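Mevari Garden Teleoperation Pack
By Volodymyr Kravets
December
14 shares | 2 comments

The Mevari Garden Teleoperation Pack is a simulated outdoor workspace for recording remote-control demonstrations with a two-arm robot. An operator drives both arms through a pair of Caleck hand controllers, and the pack logs joint positions, gripper commands and camera views for each attempt. The recordings are written in a format that most imitation learning code can read after a short conversion step, and a converter is included.

The pack runs on a single workstation. The simulator, the operator display and the recorder share one clock, so commands and camera views stay aligned without a separate sync tool.
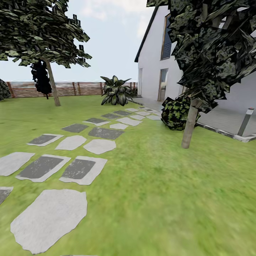 Base placement is set before a session begins. The operator picks a start pose from a list or types one in, and the heading is stored with the episode. Poses on the lawn need more care than poses on paving. Where a path of flat, irregular slabs crosses the grass toward the house, as in the garden map, select a heading that keeps the patio in view and check the arm cameras before pressing Record. Pale and dark stones are useful for confirming that exposure is set correctly, as the dark ones lose their speckle first when the setting is too low. The map can be loaded with or without movable objects.
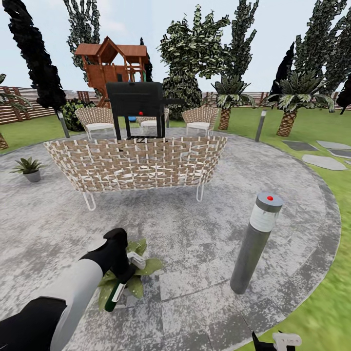
Volodymyr Kravets

Bottle handling is the task most users record first. One gripper holds the bottle and the operator works it neck-down or upright over a chosen spot on the paving. Broad leaves near the fingers make depth hard to judge from the main view, and the wrist view should be switched on for this task. The second arm may be parked or used. If it is parked, its commands are still logged as a constant value, and the training script can drop them.

Furniture is fixed by default. The woven seats and the grill can be released one by one in the object menu. Releasing all of them at once slows the simulation on older graphics cards.

Included
Simulator license, one seat
Garden map and movable object set
Pair of Caleck hand controllers with cables
Recorder, playback tool and format converter
700 sample episodes, each marked as success or failure

Recording controls
The left trigger closes the left gripper and the right trigger closes the right. Holding the clutch button detaches the arms from the controllers, which lets the operator return to a comfortable position without moving the robot. Clutch periods are flagged in the log. A double press on the right thumb button ends the episode and opens the label prompt. Failed attempts should be labeled and kept.

Price: $2,995
Part number: GTP-201
Support contact: Ghizlane El Fassi, Mevari

Related items
Caleck Hand Controller, Replacement Cable
Umeo Foot Pedal for Episode Marking
Agarwal Workstation Mount
Mevari Kitchen Teleoperation Pack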